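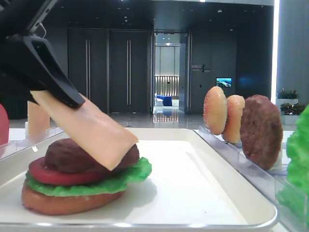
Burger assembly at the student station: the cheese slice meets the patty.

1/ The Nollstead Student Robotics Program is pleased to share an update on its fall project, Sosa. Student teams are programming a robot arm to assemble a toy hamburger from separate parts, in a set order, on a serving tray.

2/ Sosa began in August as a class assignment in the introductory automation course. Interest was strong enough that the program extended it into a full-term project, open to all students in grades 10 through 12. There are 25 students enrolled this term.

3/ The task may look simple. A lettuce leaf has a ruffled edge, a tomato slice is flat and smooth, and a patty is thick and rough. Each part calls for its own grip and its own release point, and an error low in the stack affects every layer placed after it.

4/ Teams are required to write out the full build order on paper before any code is run. The written plan is signed by every member of the team and kept in the project binder. Changes made during testing are entered in the same binder with the date and the initials of the student responsible.

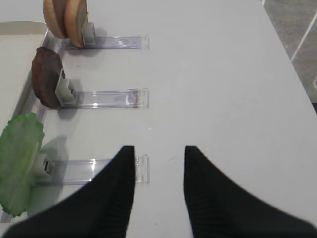

Bun, patty and lettuce in their holders, seen from the gripper.

5/ Ingredients are presented on clear rails, each part standing on edge so that the fingers can close on it from both sides. The rail layout is a student design. An earlier version laid the parts flat on the table, and teams found that the fingers could not get under the thinner pieces.

6/ The second design was reviewed in class and approved for use by all teams. Drawings are available to other schools on written request to the program office. Please state the name of your school and the type of arm you intend to use.

7/ Motion is taught by demonstration. A student guides the arm through the task, the run is recorded, and the recording is reviewed by a second student before it is accepted. To date the teams have recorded 315 accepted runs. Rejected runs are kept in a separate folder and used in class discussion.

8/ The most common grounds for rejection this term have been a part released too high above the stack and a part gripped too close to its edge. Students have been asked to note the cause of each rejected run in one plain sentence. 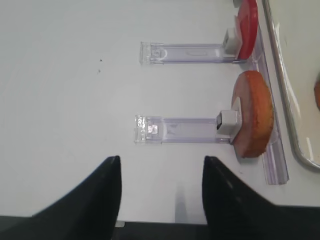

STATION NOTES

9/ The rail system is not limited to burger parts. The white blocks and clear arms hold a round piece on edge in the same manner, and teams may use a cookie or a red disc for practice before moving to the full stack. A new piece must be tested by hand in its holder before it is used with the arm.

10/ Students are reminded of the standing rules at the station. Hands remain clear of the table while the arm is powered. Long sleeves are rolled and loose jewelry is removed. One member of each team stays at the stop button for the whole of the run and has no other duty during that time.

11/ Parts are to be wiped down and returned to their holders at the end of each session. The end stops on the rails should be checked for crumbs or other residue, which can prevent a holder from sitting in its proper position.

12/ Equipment for the project was purchased with a grant of $4,000 from the Cernov Education Fund. Esell Plastics supplied the clear sheet for the rails at no charge. The program thanks both organizations for their support.

13/ The closing event of the term is the Sosa Build Trial. Each team will have 20 minutes at the station, including setup. Scoring is based on correct order, alignment of the stack, and the quality of the written plan. Speed is used only to break a tie.

14/ Families and members of the public are welcome to attend. Seating is limited, and guests are asked to register through the program page. Schools wishing to send observers should contact the program office directly.

Posted 2024-11-13 by the Nollstead Student Robotics Program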